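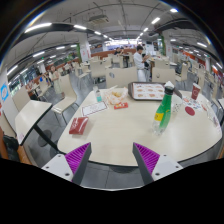 Stevley Household Advice Service
Caring for Tables in Shared Dining Areas

Search this site Enter a keyword Go

Tables in shared dining areas should be wiped after every sitting and washed once a day. The guidance that follows applies to sealed and painted tops. Owners of waxed or oiled furniture should consult our separate page.

Daily washing

Clear the table completely before starting. Mix a teaspoon of mild dish soap into 500 ml of warm water and apply it with a soft cloth, wrung out well. Work from the center toward the rim, rinse with a second cloth and dry at once. Scouring pads and powdered cleaners dull a glossy finish and should not be used.
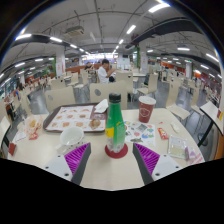
Coasters and trays also need attention. Grit caught underneath will scratch the top each time they are moved, so wipe both sides whenever the table is washed. Felt or cork backing should be kept dry – a damp backing can leave a ring of its own.

Sticky marks

Dried soda and sauce soften under a warm, damp cloth left in place for a few minutes. Do not scrape with a knife. Adhesive left by labels may be loosened with a drop of cooking oil, then washed off with soap and water. Test the oil first on a hidden spot.

Legs and fixings

Check the bolts every January. A table that rocks should be taken out of use until it has been tightened.

Last reviewed 8 February 2022

Related items
Waxed and Oiled Furniture
Removing Tea Stains from Cups
Storing Folding Chairs
Washing Cloth Napkins

This site uses cookies. Accept Manage settings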